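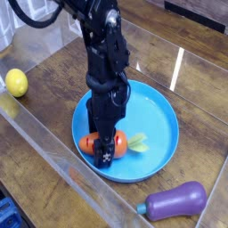

3 May 2025

Long session at the bench. I had the Miritz gripper on the arm all morning and swapped to the Altıntaş after lunch, so both got the same table and the same toys. The plan was the same number of attempts with each. I got to 247 in total, which left the Altıntaş short by a few because I lost time on the cable.

Setup first, so I can repeat it. Toy food only, one plate, clear walls left where they were. Arm speed at 60 percent for both. Same controller, the old one from Trestberg, with the settings I wrote down last week and did not touch. I recalibrated the fixed camera before starting and again after the swap. The second calibration took two tries. The first time I had left the lamp at the wrong angle and the glare off the table was enough to throw the marker detection. I moved the lamp a hand's width to the left and it went through.

The task was pick from the plate, lift, hold, set down on the table, then pick from the table and put back on the plate. I ran the carrot most because it is the one that gave me trouble in April. The eggplant and the lemon were in for variety.

Miritz results. It closes fast and it closes hard, even with the force turned down. On the carrot it was good as long as the fingers came down across the middle of the body. Anything closer to the leaves and the toy rolled as the fingers met it, and then it was held by one edge and swung around during the lift. I dropped the approach height a little and that helped. It did not fix it. The lemon was the worst object for this gripper. It squeezed out forward four times in a row before I stopped and changed the approach angle. After that it was fine for a while and then it did it again.

The eggplant was easy, which surprised me. I expected the wide end to be a problem. If the grip is on the neck side it hangs nose down, but it stays in.

The swap itself took longer than it should. The Altıntaş uses a different bolt pattern and I had to find the adapter plate, which was in the drawer with the camera mounts and not in the drawer marked adapters. I moved it. The bolts want a long key and I only have the short one, so the last two had to be done with my knuckles against the arm. I should order a long key. Writing it here so I remember.

Then the cable. With the Altıntaş on, the wrist cable sat tight when the last joint turned past a certain point, and the controller stopped the arm on a torque limit. It did this twice. I thought it was the gripper weight being wrong in the settings, so I weighed it again on the kitchen scale and got 700 grams with the adapter, same as I had entered. So it was not that. I let out more slack at the wrist and tied it off higher up, and there were no more stops. I lost most of an hour on it.

Altıntaş results. Slower to close, and you can hear the motor change pitch when it meets something. It reports finger position back at a much better rate than the Miritz, and I could tell from the numbers alone whether it had the carrot or had closed on nothing. With the Miritz I have to look. For anything that runs without me in the room, that matters more than speed.

On the carrot it was better than the Miritz everywhere except dead center, where they were the same. Near the leaves it still rolled the toy sometimes, but it followed the roll and ended up with a grip anyway. The lemon squeezed out twice in the whole afternoon. On the eggplant it was slightly worse. The fingers did not open as wide as I would like and on a few approaches one finger landed on top of the toy and pushed down. The controller caught that each time and backed off.

Setting down on the plate was hard for both. The rim is raised and if the object comes in low the leading end catches it. I raised the release height and then the carrot dropped the last bit and rolled to one side. There is a height in between that works for the carrot and not for the lemon. I could set it per object, but I would like the camera to work it out, and it does not do that yet. The plate is also shiny and the depth readings over the flat part are poor. I tried reading the height from the rim only and filling in the middle. That was steadier. I will keep that.

One software problem. The log stopped writing for 8 attempts in the afternoon and I did not notice until I scrolled back. The disk was not full. The arm kept working. I have those attempts in my handwritten notes as pick or no pick, but no finger positions, so I am leaving them out of the comparison. I restarted the logger and added a line that prints when a file is closed. I also turned the screen so I can see it from the stool.

The people at Drotatville want a recommendation before the end of May. As of tonight I would tell them the Altıntaş, with the slower close and the adapter, and I would tell them to allow for the cable. If they only cared about cycle time I would say the Miritz. They have said they want it to run overnight, and I would not leave the Miritz alone overnight with round objects.

Still to do: run the missing Altıntaş attempts so the two sides match. Try the Miritz with softer finger pads before I write it off for the lemon. Copy today's logs to the other drive. Check the tie at the wrist, I used an old one. Order the long key.

Left the Altıntaş mounted and the arm powered down. Finished at seven, back is sore from the stool.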